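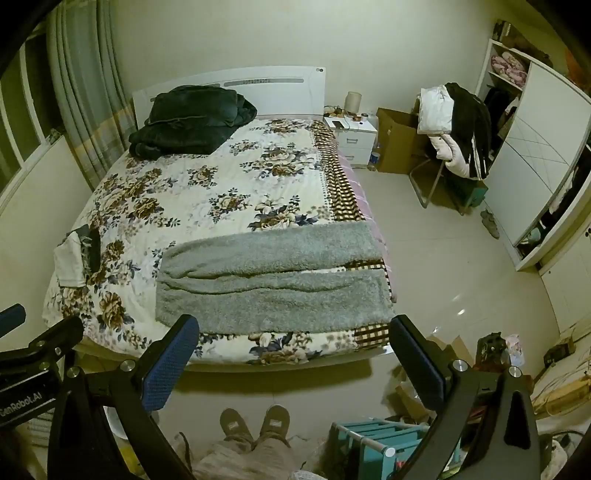
Sheena Tennant would rather fold two hundred blankets by hand than write one more line of robot code, and after the year her group at Wesness has had, she may never have to choose. The team has now gathered 2,531 short recordings of everyday bedroom chores – straightening quilts, folding throws, moving clothes off the bed – all made by people going from home to home with a hand-held gripper, and without a robot in the house at all.

The idea, which the group has been patiently working on since last November, is that a robot arm fitted with the same kind of fingers can learn straight from what the person did. Ordinary rooms were the whole point, says Vusumuzi Shabalala, and people were asked to leave their things wherever they happened to be, chairs full of jackets included.

So far the results are encouraging, if modest. An arm trained on recordings from 9 homes managed to fold a blanket lengthwise in most of its tries in a bedroom it had never met before, while one trained on just 2 homes tended to grab the quilt along with it (and once, to everyone's delight, the pillow too).

Thick comforters are still a headache, and Ghazala Qureshi would dearly like more of them in the next round. The group plans to share the recordings with its partners at Clalport once the labels have been checked.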